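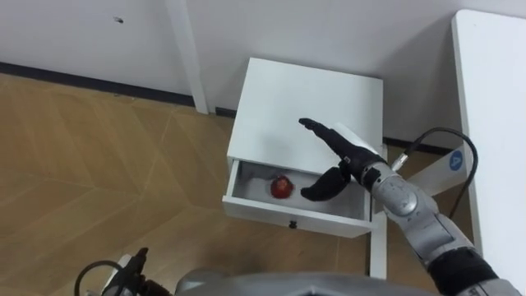 *Farkuvel's right hand at the bedside drawer, apple and all.*

August 2020 and robot club is finally back in the lab! Our team has picked the drawer task for the November showcase at Pivbridge, and I'm already dreaming about that little round knob. The apple is my favourite bit of the whole job (red was my pick – Younis hall only had green ones and I flatly refused).

I'm on thumb duty, so I spend my evenings fiddling with how far it curls before the fingers move. Last week I changed 2 numbers and lost a whole night's work, hooray. We've got about 3,000 practice runs to get through before the showcase, in teams of three, and I've signed up for way too many of them.

Next job is closing the drawer. Wish us luck!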